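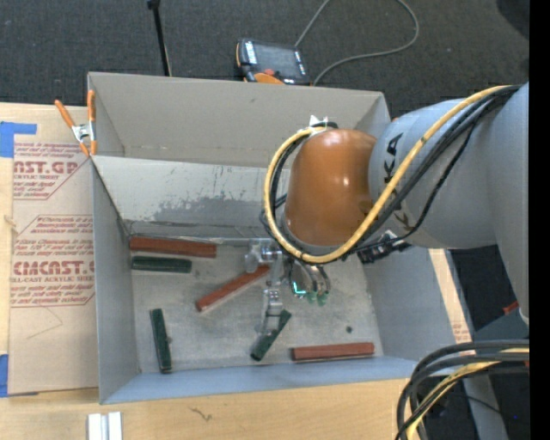

Home Threads Saved About Log in

Search threads

Nokuthula Sithole
Last updated Sun 13 February

1/ I've kept a paper household budget for a few years now and people keep asking how I set it up. Writing it down once so I can link to it.

2/ You need one notebook and one pen. I use a Stasivora with squared pages. Lined is fine. I tried two apps before this and stopped opening both of them by the second month.

3/ Left page is money in, right page is money out. Every month gets its own spread, even if it's a quiet month and half the page stays blank.

4/ Fixed costs go at the top of the right page before the month starts. Mine are rent at 1170, the car at 502, then phone and internet.

5/ Groceries get 600 for the two of us. I write down the total from each receipt the same evening – if I leave it until the weekend I lose half of them.

6/ Things that come once a year are what used to catch me. Car registration, the dentist, the water heater service. I add them all up, divide by 12, and put that amount in a separate account on payday.

7/ That account is also where the emergency money sits. I started with a goal of 1000 and it took me until April to get there. After that I slowed down and paid more on the card.

8/ Zanele Shabalala asked what I do when a category runs over. I write the real number and take the difference out of eating out. If eating out is gone too, it comes off next month's groceries.

9/ Cash is one line. I don't track what I spent it on. I take out the same amount every other Friday and when it's gone it's gone.

10/ The last page of the notebook is a list of stuff I want to buy, with the date I wrote it down. Couch cover has been on there a long time.

11/ Doing one on splitting bills with a roommate next – send me your questions before I start on it.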